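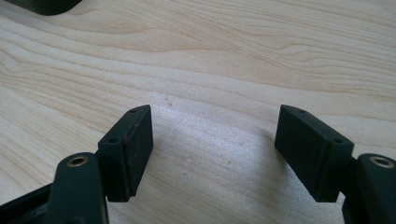
Print this page | E-mail this tip to a friend

Filed under: Workshop > Benches and tables > Teaching a gripper by hand

Glare, grain and missed grabs: tips from a season of tabletop recording

Over August our group at Ekemham recorded 2934 short demonstrations with a hand-held gripper, the kind you squeeze yourself while a camera on it looks out past the fingers. The recordings were used to train a robot arm to pick up and put away kitchen things. Of those, 1072 were made on varnished or polished wood, and they gave us most of our trouble. The tips below come out of that work and should suit anyone doing the same on a bench or kitchen table at home.

Deal with the shine first. A glossy tabletop throws back a pale patch of light, and it tends to sit between the fingers, where the model most needs to see. With a window or lamp straight ahead, our trained arm closed early on bare wood in 11 of the trial runs. When we moved the lamp to the side and hung a bedsheet over the window, that dropped to two. Don't buy a special light for this. A cheap desk lamp pointed at a white wall did as well as anything.

Leave some glare in. Yutong Jia trained one version only on the evenly lit recordings and another on a mix. The mixed version did better when we carried the arm into a real kitchen. We now record one session in four with the light left as we find it.

Turn the table, or turn yourself. Strong grain gives the model lines to follow. When all our recordings ran with the grain going the same way, the arm drifted along it on a table set crosswise. Change your standing position after every twenty or so grabs. It takes no extra time.

Don't sand out the dents. Small specks and marks are good to have, as they help the software work out how the camera has moved. A perfectly plain white melamine top was the worst surface we tried, and tracking was lost several times a session until we put down a few bits of masking tape.

Start with nothing between the fingers. Hold the gripper open above the bare table for a couple of seconds before each grab. We skipped this in the first week and had to throw out a good part of the recordings, as the model had never been shown what an empty grip looks like.

Keep the fingertips just clear of the wood. Dragging them marks the finish and scuffs the pads. If you do mark a varnished top, a little paste wax on a soft cloth will hide most of it. Wax raises the shine, so leave that job until recording is done.

Check the pivots. Squeeze the gripper open and shut before each session and feel for side play. A loose joint changes the angle of the pads, and the early recordings will no longer match the later ones. Wipe the pads with a damp cloth and let them dry.

Stop before you're tired. Our grabs got hasty after forty minutes, and the arm learned the hasty ones just as well as the careful ones.

We had planned on 3000 demonstrations and ran out of time. The next batch will be on a laminate counter, with the same lamp.

Print this page | E-mail this tip to a friend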